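Workshop Builds > Part Two > Chapter 6: Getting a Grip

Reading time: 30 min

I put off hands for as long as I could. Arms are friendly! You bolt a joint to a joint, you run a cable, it waves at you, everybody in the Tumton workshop claps. Then you ask for one small thing (pick up a pen, say) and you find out why this chapter has 35 exercises in it.

A pen is a great first target, by the way. It's cheap, it's thin, and it loves to roll. Put a padded mat under it before you try anything else. I skipped the mat on my first build and spent a whole January evening crawling under the bench.

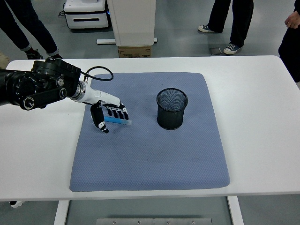
Text and builds: Marlene Conceição
Tumton shared workshop, Bragança

With the palm facing down, the fingers come at the pen from one side and the thumb from the other, and the mat is only a hair away from the thumb. So that's our job for the next few pages: get the hand low enough to close on something skinny without jamming a fingertip into the table. The mesh holder can wait until Chapter 7, when we get to letting go (harder than it sounds).

Before we touch any code, go switch your arm to its slowest speed and find the stop button with your eyes closed. Got it? Okay, let's talk about thumbs.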